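Raltier Newsroom
Interviews

Inside the Control Stack: A Conversation With the Brusport Software Group

June 18, 2019

The household manipulation program at Raltier is run from the company's Brusport office, where a small software group maintains everything that sits between the operator's commands and the motors. The group's lead engineer agreed to discuss the current release, which concerns simple tidying work: clearing a table, picking up a cup, putting it in a bin. In keeping with company practice, members of the group are not identified by name.

The lead engineer began with the planner. Earlier releases treated each arm as a separate machine and asked the planner to keep the two from meeting. "It was safe, and it was slow," the engineer said. "One arm would wait with its fingers open until the other had finished and gone home." The present version plans both arms against a shared timeline. Either arm may be given priority, and the other is slowed along its path when the two come near each other. A full stop is now reserved for cases in which no slower path can be found.

Disposal was chosen as the first test because it exposes weaknesses at the end of a motion. A cup must be carried over the rim of the bin at an angle that will let it fall, and the bin itself is often lined with a thin bag that the depth sensor reads poorly.

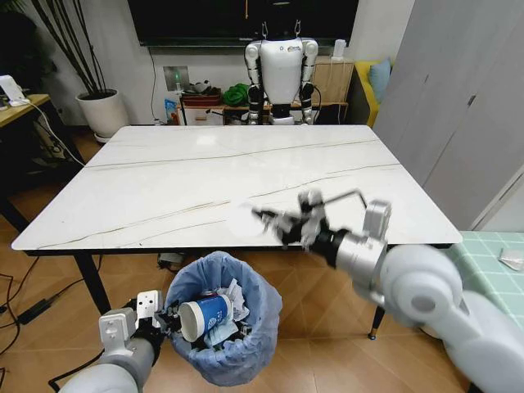
The release height is set by the planner and can be adjusted by the task author within fixed limits. In the February build the height was a single constant, measured from the floor. The engineer described this as a decision the group regretted. "A bin that has been used all day is a different shape from an empty one. The contents come up to meet you." The constant has been replaced by an estimate of the top surface inside the bin, refreshed each time the arm approaches.

Asked how the group knows that a change of this kind is an improvement, the engineer referred to the replay tool, known internally as Dhillon. Every session is recorded with joint positions, gripper force, camera timing and the planner's own account of what it intended. Dhillon can run a new build against those recordings and mark each point at which the new build would have chosen a different motion. The library now contains 3,638 recorded sessions. A build is not put on a robot until 199 of them, selected for difficulty, have been replayed and every difference has been reviewed by an engineer.

"People expect us to be reading failures," the engineer said. "Most of the reading is of small disagreements. The old build turned the wrist left and the new one turned it right. Someone has to decide whether that matters."

Perception received less attention in the conversation, although the engineer acknowledged that it causes most of the delays. Glossy surfaces remain difficult. Reflections on a polished tabletop can appear to the depth sensor as gaps, and the planner will then refuse to bring a hand close to what it takes to be an edge. The group has added a table model that is fitted once, at the start of a session, and trusted over individual depth readings until the robot's base moves.

The control loop runs at 100 cycles per second on each arm. Commands that arrive late are discarded, and the arm holds its last safe target. The engineer noted that this rule was written before any other part of the stack and has not been altered.

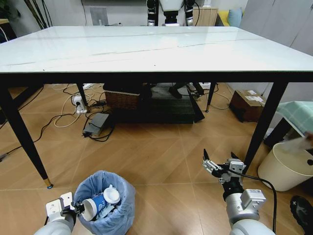 Zilstead, which has been evaluating the same release, takes a different view of the late-command rule and asked that its position be included. In its opinion, holding the last target is correct for free motion but too cautious once an object is in the fingers, where a short prediction of the next command would give a smoother result. The evaluation team there would like the behavior to be a setting that the task author controls.

The lead engineer did not reject the proposal. "We would want to see it in replay first," the engineer said. A trial branch has been opened with prediction enabled only while the gripper reports contact, and 111 sessions have been set aside for it.

The next release will also change how tasks are written. At present a task is a script, and a task author who wants the robot to retry a grasp must say so at every step. The new format allows recovery steps to be declared once and applied throughout. Existing scripts will continue to run, and a conversion tool will be supplied with the release. Documentation for the new format is being prepared at Brusport and will be sent to evaluation sites together with the build.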